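当サイトではCookieを使用しています。閲覧を続けると使用に同意したものとみなします。[同意する] [設定]

引き出しの「なんでもゾーン」を空にする手順(浅い箱ひとつでOK)

2020年9月22日 文:マリナ・クーリス
シェア 208 コメント 8

急ぎで書きます。前に書いた引き出しの記事、途中で止まってたので続き。仕切りを買う前にやること。というか買わなくて済むかも。

対象は机のいちばん上の引き出し。テープ、クリップ、メジャー、どこかの部品、子どものブロック、線のついた何か。あの層。台所の引き出しでも同じやり方でいけます。服とか本とか大きいものは別の話なので今日はなし。

所要時間は40分。途中で電話に出たらもう少し。うちは出ました。

■ 用意するもの

・浅くて口の広い箱。トレーでもいい
・平らな机。床でもできるけど腰が
・紙とペン
・小袋を何枚か
・ゴミ袋
・箱が動くなら留めるもの(クランプ、なければ養生テープ)
・乾いた布

箱について少し。壁がまっすぐ立った深い箱はおすすめしません。隅に入ったクリップが取れない。爪でカリカリやることになる。壁が外に開いてるやつ、じょうごを浅くしたみたいな形がいちばん楽。指が底まで斜めに入るし、端のものも滑ってきて真ん中に集まります。

色は地味なのがいい。グレーとか白とか。柄つきのお菓子の缶でやったときは、透明テープをまるごと見落としました。底の絵とまざる。傷だらけの古い箱でも全然かまわない。底に穴があっても、クリップが落ちない大きさなら気にしない。ただし画鋲や小ねじは別、下に紙を敷いてから。

■ 手順1 箱を固定

先にやる。あとでやろうとすると箱がいっぱいで持ち上げられない。

机の奥側か横、手があまり通らないほうの縁をひとつ挟むだけ。ばね式のクランプが早い。ねじで締めるタイプは、途中で箱を動かしたくなったときに面倒です。縁が薄くて滑るときは厚紙を一枚かませる。段ボールの切れ端で十分。

挟む場所は角の近く。辺の真ん中を挟むと、利き手がそこに毎回ぶつかります。私は左の奥。左利きの人は逆にしてくさい。

■ 手順2 少しだけ入れる

ここでみんな引き出しを丸ごとひっくり返す。やめましょう。積もった山の下が見えないと、結局かきまぜて終わり。

手でひとつかみ。箱の底が半分以上見えてる状態をキープ。足りないかなくらいでちょうどいい。残りは引き出しに入れたまま、閉めておく。開けておくと気になって手が出るので閉める。

それから、入れたら一度ならす。重なってるものをずらすだけ。種類分けはまだ。

■ 手順3 出す順番

順番が大事。大きさ順でも色順でもなくて、「からまる物」から。

(1)線のあるもの
イヤホン、細い電線、何かの配線、ひも。先に抜く。あとにするとクリップもねじも全部ひっかけて一緒に上がってきます。引っぱらない。かたまりの下に指を入れて、丸ごと持ち上げて、そのまま箱の外へ。ほどくのは最後。箱の中でほどき始めると時間がそこで消えます。

先っぽに部品がついてる線は、部品のほうを持つ。線だけつまむと付け根に力がかかって切れる。一度やりました。安いものだったけど悔しい。

(2)テープ類
透明テープの巻きは転がるので次。端がどこかわからなくなってるのが多いはず。爪でさぐって、見つかったら少し折り返しておく。それだけで次に使う人が楽。見つからないやつは横に置いて、あとで明るいところで。

ほこりがべったり側面についてるなら、一周はがして捨てる。それでもダメなら本体ごと。もったいないと言って戻すと、半年後にまた同じことをやる。

(3)メジャー
小さいメジャーは家にいくつもある家庭が多い。一回引き出して、戻るか見る。戻らないのは処分。目盛りがかすれて読めないのも処分。戻りが速すぎるのは指を切るので、片手で押さえながらゆっくり。

置き場は机じゃなくて玄関か工具のところにしたほうが使います。家具を測るとき机にいないので。

(4)クリップ
ダブルクリップは大きさで分けなくていい。分けたくなるけど、分けても続かないです。錆と、ばねのゆるいのだけはじく。紙を数枚はさんで振って、落ちたらゆるい。

しまうときはレバーを畳んで。立てたままだと引き出しの天井につかえて、開かなくなることがある。これで引き出しを壊しかけた話は前に書いたので省略。

(5)おもちゃのかけら
ブロック一個とか。元の箱に返す、が正解だけど、今すぐ立って子ども部屋に行かないこと。行くと帰ってこない。小袋に「こども部屋」と書いて入れておき、最後にまとめて。

踏むと痛いので床には置かない。

(6)正体不明
最後に残る。何かのキャップ、何かの脚、どこかのねじ。小袋に入れて、見つけた場所と月を書く。「机 4月」みたいに。写真は撮らなくていいです、撮っても見ない。

■ 手順4 戻すか、移すか

一回ぶん出し終わったら紙を見ながら行き先を決める。行き先は三つまで。

・この引き出しに戻す
・別の部屋へ
・捨てる

「保留」を作りたくなるけど、正体不明の小袋が保留なので、それ以上は作らない。友人のヤネレ・サラザール(Janelle Salazar)は保留箱が育って棚になりました。本人は満足そうなのでいいんですが。

戻すときの並びは、手前に毎日使うもの、奥に月に一度のもの。テープ手前。クリップ手前。メジャーは上で書いたとおり引っ越し。線のものは奥、一本ずつ輪にして。

輪の作り方。指四本にゆるく巻いて、端を最後に一回くぐらせる。きつく締めない。きつくすると次に出したとき癖がついてて、またからまる。輪ゴムは溶けてくっつくので使わない。紙のテープか、パンの袋を留めるあれ。

■ 手順5 くりかえし

引き出しからもうひとつかみ。手順2に戻る。一段ならたいてい数回で終わり。

疲れたら途中で止めてもいい。ひとつかみ単位で終わってるので、散らからないまま中断できる。このやり方のいちばん好きなところ。夕飯の時間が来ても机がそのまま使えます。箱をどけるだけ。

■ 手順6 箱と引き出しを拭く

空になったら箱の底を乾いた布で。粘着が残ってたら、いらないテープを貼ってはがすと一緒に取れる。薬剤はあんまり使わなくていい。擦り傷は落ちません、ほっとく。

引き出しのほうは奥の隅。消しゴムのかすと、シャープペンの芯が必ずある。掃除機の細いノズルで。クリップの残りを吸わないように先に目で見る。

■ よくある失敗

・音楽をかける → いいと思う。動画はだめ、手が止まる
・家族に「これいる?」と毎回聞く → 最後にまとめて一回で
・途中で仕切りを注文する → サイズが変わるので全部終わってから
・箱のふちに物をひっかけて置く → 落ちる
・乾電池を一緒に入れっぱなし → 金属のクリップと触れさせない。端子にテープを貼って別にする
・刃物 → カッターの替刃は最初に目で探して先に出す。手さぐり禁止

最後の刃物だけは本当に。手順1の前に書くべきだったかも。あとで直します(たぶん)。

■ いただいた質問から

前の記事のコメント欄、返事が遅れててすみません。

「箱がないときは?」
オーブンの天板。縁が低いけど平らで広い。傷がいやなら布巾を敷く。布巾を敷くと線がひっかかるので、毛羽のないやつで。

「クランプで縁が白くなりました」
プラスチックの箱だとなります。厚紙を内側にも。強いばねはそもそも向かないです。

「仕切りは何を使ってますか」
ミハリス・パパダキスさんからの質問。牛乳パックを切ったもの。前は市販のを使ってたけど、引き出しの高さに合わなくて。切るときは引き出しの深さより少し低く。ぴったりだとひっかかります。

「子どもと一緒にできますか」
できます。ブロックを探す係にすると早い。画鋲と電池と刃物を先に抜いてからにしてください。小さい子は口に入れるので別の日に、ひとりのときで。

「どのくらいの頻度で?」
うちは年に二回。足りてるかというと、足りてない。

■ 追記 名札のこと

小袋に貼る名札、凝らないほうが続きます。シールを印刷してた時期があって、印刷が面倒で袋が増えず、結局引き出しに直に戻してました。ボールペンで袋に直書き。滑って書けない袋は、透明テープでなく紙のテープを貼ってその上に。透明テープの上はにじむ。

字は読めればいいです。私のは家族が読めないらしいけど、探すのは私なので。

あと、行き先が別の部屋の袋は、その日のうちに運ぶ。玄関に置いておくと玄関の物になる。袋を全部カゴに入れて、一周まわって配って終わり。二周しないで済むように、部屋の順に並べておくといい。

それと箱そのもののしまい場所。机の横に立てておけるなら理想。しまいこむと次にやらない。うちは本棚の横のすきま、クランプは縁に挟んだまま。外すとなくすので。

次は台所の引き出しで同じことをやる予定。輪ゴムとお弁当のピックがすごい量で、今から気が重い。
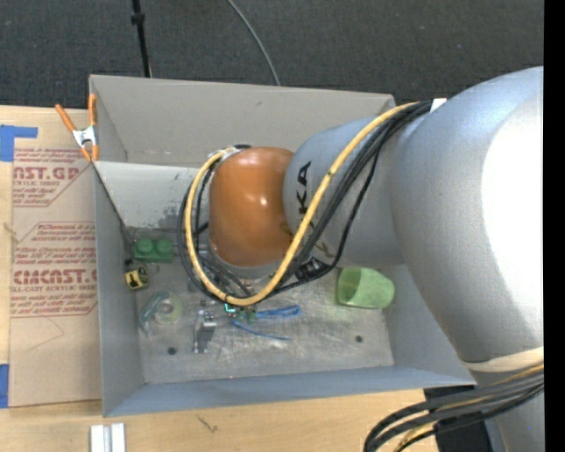 台所のほうは油がつくので、拭く手順が先に来ると思います。順番はやってみてから書きます。今日は子ども部屋行きの袋を配りに行くのでここまで。

ニュースレター登録受付中。登録者571人超。[登録する]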